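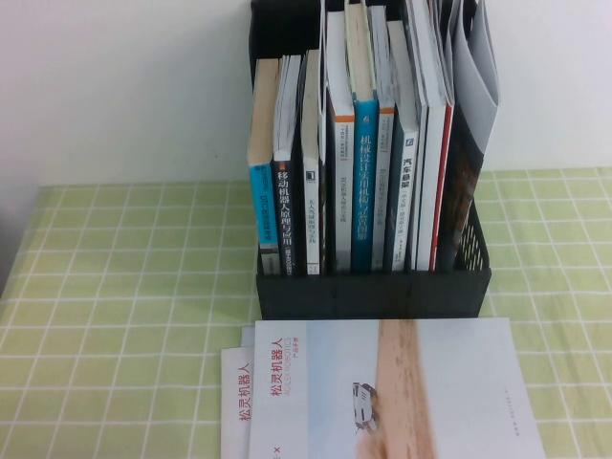 The organizer of books, brochures in front, my table, Wednesday

Forum > Small Automation > Buying and Budget > Second arm or better gripper first?

hideaki_imai
2026-01-28
We must give our equipment plan for February. I have 2,091 dollars left. The Skukitz gripper is 757 with the cable. The Prakia table mount is 444. I can buy both, but then spare parts must wait until summer. Which one would you buy first?

marmot_b
Gripper. A mount you can make from aluminum profile.

yaechiba
I do not agree with marmot_b. We made our own mount and spent two weekends on it. Please also ask for the shipping price, Skukitz did not include it in our quote.

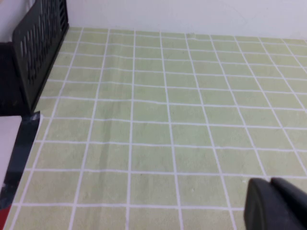
hideaki_imai
My worry is the table space, because a second arm needs its own side. The Brustska seller says I should measure the free area and not the full table. With the black slotted organizer at the back and the gripper working low over the green squares, I would lose the left side first. The organizer can move to a shelf, this costs nothing. But the mount plate is wide, and I do not want to buy it and then find 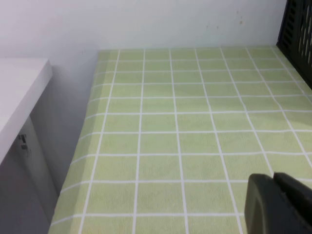 that it covers the place where I put the parts. So maybe I will cut a plate from cardboard before I order.

marmot_b
Good idea with the cardboard. I still say gripper.

yaechiba
Keep around 353 for fingers and screws. Şimşekoğlu sells the fingers in pairs only.

Related topics
Skukitz quote without shipping
Used arms: what to check
Prakia mount, hole pattern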